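**Ticket:** dark specks on stone-pattern floor, bay at Pemon
**Opened:** February 13, 2025
**Priority:** 4
**Status:** open, waiting on sample

**Report**

Dark specks keep coming back on the stone-pattern floor after cleaning. The floor was wiped on two consecutive mornings with a damp microfiber cloth and the specks were present again both afternoons. Parts stored there: one yellow tray (Kurkel), one screwdriver with orange-and-black handle. The tiled walls wipe clean and are not part of this ticket.

Need to know if this is loose debris or the Aturwood surface breaking down. The answer decides who pays.

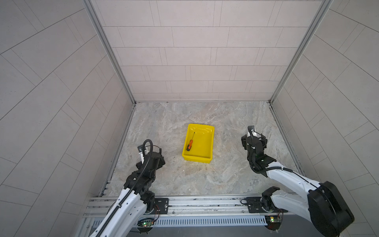

Dlamini asked whether the specks move when brushed, and whether the underside of the tray had been checked for grit before the floor was blamed. Also requested: the name of any cleaner used since May.

**Update 1**

Brushed with a dry paintbrush. Most specks moved. A few near the center did not and look the same after a second pass. Tray underside checked, no grit, no burrs. Cleaner is plain water, nothing else since May.

Screwdriver pulled and wiped on white paper towel. Faint gray mark from the shaft, nothing that sheds. Handle clean. Returned to the tray, left side, same as before.
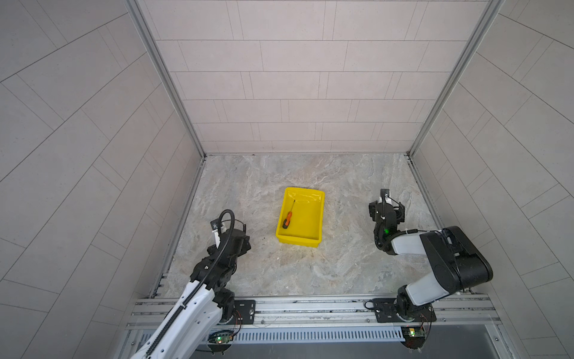 *Screwdriver in tray, shaft toward the back rim.*

**Update 2**

Checked the perimeter next. Theory was that material collects along the joint with the tile and gets pulled back across the floor by the cloth. Ran a plastic scraper along one side and got a small amount of gray dust, less than expected. Grout lines left alone – no sign they are crumbling.

The nicks in the edge strip were not in the original install notes. Added them.

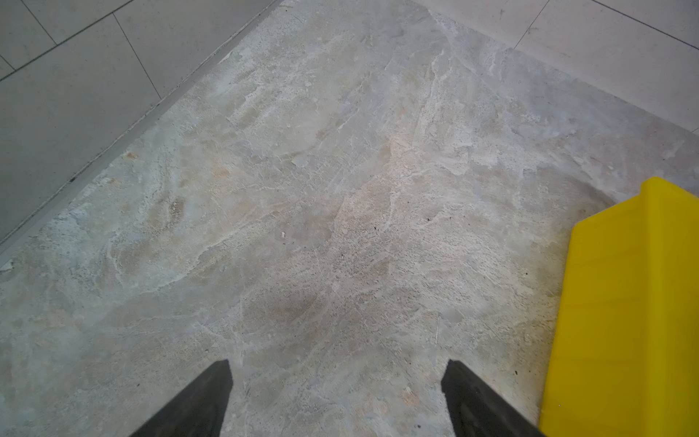 *Edge strip, nicks along its length. Pits and flecks in the stone surface.*

**Update 3**

Surface checked close up next to the yellow. Finish is uneven: some areas smooth and a little glossy, others chalky. Pressed clear tape on a chalky patch and it lifted a pale film. Tape on a glossy patch came up clean. Repeated, nine strips in total, same split each time.

Working conclusion: two separate problems. The loose specks are ordinary debris and come off with a brush. The chalky areas are the coating.
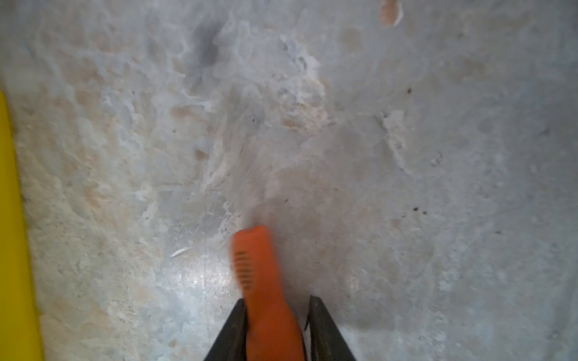
Please hold off on any sealer until the tape strips have been looked at, came the reply, as sealer over a chalking surface will peel. Send the strips with their positions marked, and vacuum with a soft brush in place of the damp cloth for now.

**Next**

- Mark and bag tape strips, ship to Dlamini.
- Replace damp cloth with soft-brush vacuum on the cleaning sheet.
- Sealer order on hold.
- Lift the tray when vacuuming – do not slide it.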